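Two languages at the dinner table, and one of them was losing

I met Phúc Vi at the back table in Taddale, the coffee place on the corner by the Wustside branch library, and she'd already drawn me a chart on a napkin before I had my coat off. The chart was her family. Grandparents on top, all Vietnamese. Her kids at the bottom, with a big fat question mark.

"My son was six and he answered my mother in English every single time," she told me. "She'd ask him if he'd eaten and he'd say 'I'm good.' And she'd look at me like, good at what?"

I laughed, and then I felt kind of bad, because I do the same thing to my own dad (different language, same shrug). Phúc Vi waved it off. She has heard a lot of confessions like mine since she started the Saturday-morning style language hour that people now just call Đỗ, after the family whose living room it began in. That was 2 years ago. Back then it was four kids on a rug and a box of picture books somebody's aunt had mailed over.

Last month, 78 families were on the list.

"I don't know where they all come from!" she said. "I put up one flyer in February, and I spelled the street wrong."
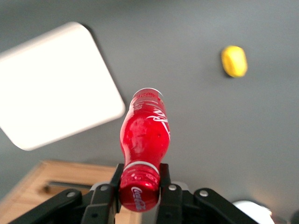
Vol. 40, No. 2

The hour is loose. Kids cook, play cards, argue over the cards. Grown-ups speak Vietnamese the whole time, and the kids can answer however they like, which I found surprising. I asked whether that didn't defeat the purpose.

"My mother asked me that too," she said. "But I grew up getting corrected at every meal. Every tone, every word for uncle. By twelve I'd stopped talking at dinner. I didn't want my kids quiet. I'd take wrong and loud."

Chiến Lục sees it a little differently. He has three daughters in the group, and he joined us halfway through, still holding his car keys. At his house there's a rule: Vietnamese until the dishes are done.

"They hate it," he said, pretty cheerfully. "The oldest one does the dishes very fast now."

The two of them went back and forth on this for a good while and I mostly ate my muffin. He thinks kids need a line they can push on. She thinks they get enough lines at school. Neither one budged, although Chiến did admit that his youngest picks up more from the card games than she does from him.

And her son? He's eight now. He still says "I'm good" to his grandmother, Phúc Vi told me, but last week he called her on his own, to ask how to say "cheater."

The next open morning is 24th March, and siblings are welcome.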